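To: Wividell Fern List
Subject: Re: [wividell-ferns] Spores again, and my third green soup

Ornella Ferraro wrote:

> Dear all,
>
> I come back with the same sad story. I sowed Adiantum and two kinds of
> Polystichum in May, in plastic pots with the Dradwood seed mix, and covered
> them. For three weeks I had nothing. Then a green film, and I was so happy
> that I called my sister. Then the film became thick and slimy, and now it
> is a green soup. There are also little black flies walking on it.
>
> It is the third time. I did pour boiling water on the mix as the old list
> notes say. I keep the pots on the kitchen windowsill, which gets sun until
> 11 in the morning. I open the covers every evening to look and to give some
> air. Is this wrong? A man at the Hurnura show told me that I must never open
> them, and a woman at the next table told me that I must open them daily.
>
> Also, how do you know that what you sow is really spores? What I have in the
> envelope looks like cinnamon, with bits.
>
> Ornella

Dear Ornella, dear list,

I have waited some days with this answer, hoping that somebody with more patience for writing would come first. I also made green soup, for two full years, so please don't feel alone. I now sow in the small back room and lose maybe one pot in six. I will go through your points in my own order, and the others can correct me.

Start with the envelope. "Cinnamon, with bits" is a good description of a mixed collection. The bits are mostly the empty cases and small scales from the leaf, and they bring the mold and the algae into your pot. Take a sheet of smooth white paper, fold it once down the middle and open it again. Put the dust on one side, hold the paper at a slope and tap it gently from below with a finger. The light rubbish moves down first and falls off. The fine powder stays behind on the paper. Do this four or five times, with the window closed. What remains is very little, less than you would like, but it is enough. For most Polystichum it will be dark brown. If yours is pale and fluffy it is probably only cases, and then the leaf was picked too late.

Sow thin. I know that everybody writes this and then everybody sows thick, me too. If you can see the powder as a color on the soil, there is too much of it.

Now the cover. Your two advisers in Hurnura were both speaking about their own covers, I think. A loose cover loses water, so it must be opened to spray, and every opening lets in dust. A tight cover loses nearly nothing, so you can leave it alone until there is something to move. I am with the man. I leave mine closed for eight weeks at least. You can look through the side as much as you like, but don't lift it. A clear round shape is good because the drops run down the inside wall instead of falling on the surface. The difficulty with a dome is the light, which makes a bright spot and curved lines on it, so you must move your head to see what is growing. I put mine on a light-colored table and look from low down, from the side away from the window.
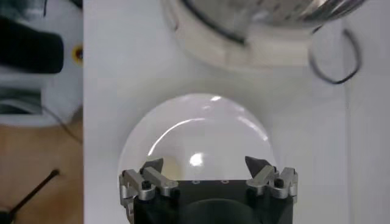 1. THE MIX

I don't use the seed mix alone. There is nothing bad in the Dradwood bag, but it contains plant food, and algae love plant food much more than fern spores do. I take two parts of plain fine peat and one part of washed sand, pushed through a kitchen sieve. For a square pot of the small size I need 200 grams of it when it is damp. It must hold together when you press it in your hand, but no water should come out between the fingers.

Pouring boiling water over it is too short, in my experience. The middle of the pot gets warm and stays comfortable for everything that lives there. I put the damp mix in a glass jar with a lid laid on top, not screwed, and steam it in a covered pan for 40 minutes. Then I let it cool in the pan overnight with the lid of the pan closed. My wife does not love the smell. I do it when she visits her mother.

The black flies are fungus gnats. They came with the mix or they came through the open cover in the evening. They eat the young growth, so even if you win against the algae they will take the rest. With steamed mix and a closed cover I have not had them again.

2. WATER

Water the pot from below before sowing, with boiled water that is completely cold. Stand it in a tray until the surface turns dark, then lift it out and let it drain on a clean grid for one hour. After this, no more water until you see real plants. If the inside of the cover has a fine mist in the morning, everything is correct. If it has big drops all day, you started too wet, and this is when you may open it, one time only, for ten minutes, in a room where no one is sweeping.

I write this with some shame, because in list message 431 I recommended a spray bottle twice per week. Please forget message 431. It worked for me one winter and never again.

3. LIGHT AND PLACE

The windowsill with sun until 11 is, I am afraid, your main problem. Under a closed cover the sun makes it very hot in a short time. The spores cook and the algae have a party. Move the pots back from the window, to a place where you can still read a newspaper at noon without the lamp. A north window is best. If you have only the sunny side, hang a sheet of baking paper on the glass.

I now use a small lamp, 14 hours on and ten hours off, hanging one forearm above the covers. It is an ordinary white one from Lo Presti, the hardware store behind the station, and it was cheap. I have tried the pink kind also. The ferns did not grow better, and the neighbors asked questions.

As for temperature, I don't measure anymore. If I can sit there in a light sweater and be comfortable, the spores are comfortable also.

4. HOW LONG, AND WHAT YOU SHOULD SEE

Adiantum shows a green shadow after two or three weeks. Polystichum is slower, four to six with me, and one time 11, when I had already put the pot outside the door for throwing away.

The difficult thing is to tell good green from bad green. The algae make a film, even and shiny, and usually it starts at the edge where the mix touches the pot. The young fern growth is at first also a film, but it is dull, and under a hand lens it looks like many very small scales. Later the scales become heart-shaped, as big as a lentil or less. When you have hearts, you are safe from soup. After this it can be months before the first real leaf, and this first leaf looks nothing like the fern on the label. Do not call your sister before the hearts.

When the hearts touch each other, take small patches out with a fork and press them on a new pot of the same mix, with a space of one thumb between. Close it again. At this moment a light spray of boiled cold water is allowed and even necessary, because without a film of water on them they cannot make the next generation.
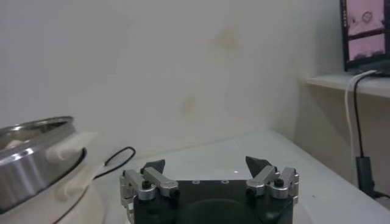

Second picture, same place as the first one.

5. LABELS

Write the name and the sowing month on the pot and on the cover, both. Covers travel. I had for one whole year a very nice tray of "Polystichum setiferum" which was a common Dryopteris, and I gave away nine of them at the Hurnura exchange before someone kindly told me. If you are one of the nine, my apology is still valid and I have replacements.

I use soft pencil on white plastic. Marker disappears under the lamp faster than you would believe.

6. CAN YOU SAVE THE SOUP?

Maybe the edges. Look with a lens for places where the green is dull and dry-looking. Lift these pieces, without the slime around, and move them to a steamed pot. Throw the rest in the garbage and not on the compost in the kitchen, because of the gnats. Wash the pots in hot water with a little bleach and rinse them well. If you find no dull places, don't lose your time with it — there is still season enough for sowing again, and the envelope will stay good if you keep it in the refrigerator in paper. I have sown Polystichum four years old with success. Adiantum I would use within the year. The green spores, for example Osmunda, are another matter and must go on the mix within days.

If you have used all your Polystichum, write to me off the list. I have polyblepharum and munitum, both cleaned, and I can send some in a folded paper for the price of the stamp. There was also a good discussion about steaming in the microwave, starting at message 497 in the archive, with one clear warning about jars with metal lids. I have not tried the method and I would like to hear from those who have.

One question in return to the list. Has anybody succeeded with Cyrtomium on plain brick? An old book I have says to stand a broken soft brick in water and dust the spores directly on it. Mine has been standing since the winter under its cover and it grows only a very fine moss, which I begin to like, but I was promised ferns.

With friendly greetings from the back room,
M.

--
Wividell Fern List. To leave the list, send an empty message with the word "leave" as subject.
Please cut quoted text to what you are answering.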